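Wallholm Odds Bin, read me first

Hello! I put this set together from the small things that pile up in a house, and this page is the nearest it has to a manual. There are 528 pictures in 23 folders, mostly of little objects sitting in a two-part grey bin on a wooden table. I started it in May, thought I'd be done in a fortnight (ha), and the last proper update was 11/27/23.

The things themselves are a real mixture. Shiny metal cups and tins, see-through pots, chunky green and blue plastic bits, whatever was in the drawer. I like the awkward ones best, the ones you'd struggle to name if somebody held them up at a jumble sale.
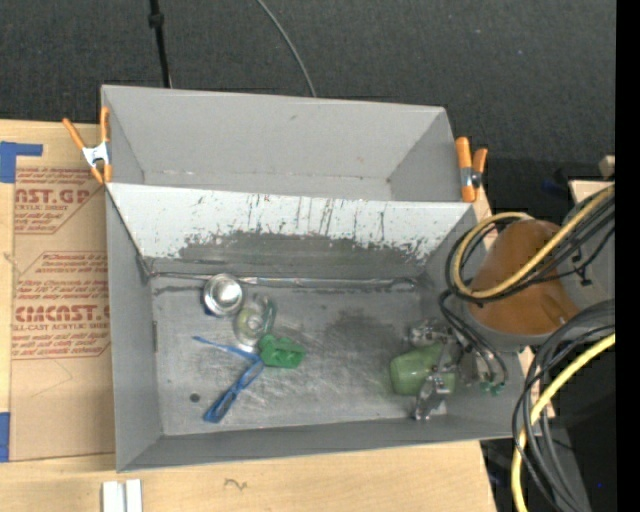 Naming was the hard part, so I kept the labels loose. A clear cup goes under "clear", a tin or a metal cup goes under "shiny", and anything blue and spindly that I kept arguing with myself over is simply "blue, thin". If you want tidier names, they're in the Osteck list, which covers 92 objects and still has gaps.

The bin is well used. Expect scratches, stains and bright streaks on the floor of it, and please don't label those as objects! I did exactly that in 4 of the early folders and had to go back through the lot.

Folder names beginning with Eltance are the older ones, Rawashdeh the newer. Use any of it for whatever you like, and if you spot a wrong label, send me the folder name and the picture number and I'll fix it when I next sit down with it.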